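Skellstead Classic Vehicle Register: Member Records Move Online in February
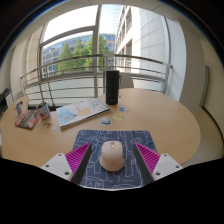
Mouse and patterned mouse pad on a light wood-grain table.

The Register will open its online records service to all members in February. Members may view the entry for each car they have registered, correct an address or telephone number, and report a sale or a change of garage without completing the paper form.

The Register at present holds entries for 592 cars. Of these, 47 have no confirmed keeper, in most cases following a sale that was not reported to the records office. Members who have parted with a car in the past five years are asked to check that the transfer has been entered. An unconfirmed entry cannot be used to support a dating letter or an agreed-value statement.

Chassis and engine numbers will remain closed to editing online. Where an engine has been replaced, the member should send a copy of the invoice or a clear photograph of the stamped number to Orathai Wiriya, Records Secretary, who will amend the entry and return a revised sheet. Please allow 20 working days. Color changes may be entered directly, but the original factory color will continue to be shown alongside.

Letters containing sign-in details will be mailed to the address held on file. Joint members will receive one letter per household. Members of the Wurthorpe and Nultside sections whose renewals are handled locally should contact their section secretary, Dae-han Son or Edileuza Caldeira respectively, if no letter has arrived by the end of the month.

The paper form remains available on request and will be processed in the usual way. Members who would like assistance may bring their documents to the Keane meeting room on Saturday between 10 a.m. and noon, when Yoon-hee Ma will be present. Original logbooks should not be mailed to the office.

Neema Kinyua
Registrar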